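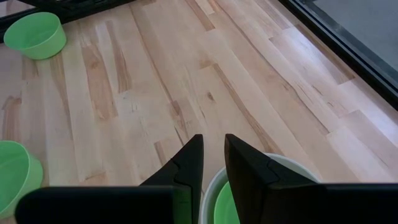 Section 3. Laying Out and Nesting the Bowls

3.1 Scope

This section covers unpacking, laying out, sorting and nesting the loose bowls supplied with the Tema tableware set. Shelf assembly is covered in Section 4. The steps apply to both the Plilness and the Orakzai editions, which differ only in color selection.

3.2 Before you start

Choose a flat surface with at least 800 mm of clear length. A wooden tabletop or a sealed wood floor is suitable. Do not lay out bowls on a tablecloth or a folded towel. The foot of a bowl can catch in the fabric and tip the bowl over.

Wipe the surface with a dry cloth. Grit under the foot of a bowl will scratch a glossy floor finish.

CAUTION: Bowls placed on the floor are a trip hazard. Keep the walkway clear and pick up all bowls before leaving the room.

3.3 Laying out

1. Remove the bowls from the carton one at a time, holding each by the outer wall. Do not lift a stack by the rim of the top bowl.

2. Peel off the paper liners and set them aside for storage.

3. Place each bowl upright on its foot. Leave a hand's width between rims.

4. Check each rim for chips or rough molding marks by running a dry finger once around the edge. Set damaged bowls apart from the others.

5. Compare the colors with the packing slip. Shades of green vary slightly between production lots -- this is not a defect.
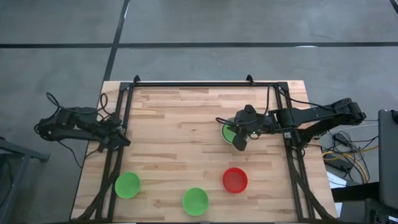
Figure 3-1. Green and red bowls spaced on the tabletop.

3.4 Nesting

1. Select the widest bowl as the base of the stack.

2. Lower the next smaller bowl into it until it rests on the inner wall. Do not press down. A bowl that is forced will wedge and may need to be soaked apart (see 3.6).

3. Continue in order of size. Color has no effect on fit; a green bowl may be nested in a white one.

4. Stop when the stack reaches 400 mm or when it leans, whichever comes first.

NOTE: Do not nest two bowls of the same size without a paper liner between them. The walls will seat too closely and trap air.

3.5 Smooth and ribbed bowls

Smooth bowls nest freely with one another. Ribbed bowls have vertical ridges on the outside and should be placed at the bottom of a stack or stored on their own. When a ribbed bowl is set inside a smooth one, the ridges bear on the inner wall and leave rub marks over time.

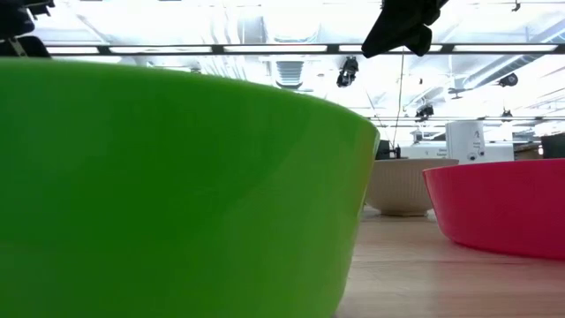
Plarkutstead: We kept a ribbed bowl inside a smooth one for most of a year and the rub marks never washed out. Going by the manual, the ribbed one now sits on the shelf by itself. I would move this warning up to the nesting steps, where people will read it before they stack anything.

3.6 Separating a stuck stack

1. Stand the stack upright in a sink. Fill the top bowl with cold water.

2. Run warm water into the sink to just below the rim of the lower bowl. Wait 90 seconds.

3. Twist the top bowl gently by its rim and lift. Repeat steps 1 and 2 if it does not move.

CAUTION: Do not pry with a knife or a spoon handle -- the rim will split.

4. Dry both bowls fully before nesting them again with a liner. If the same pair sticks a second time, store the two bowls in separate stacks.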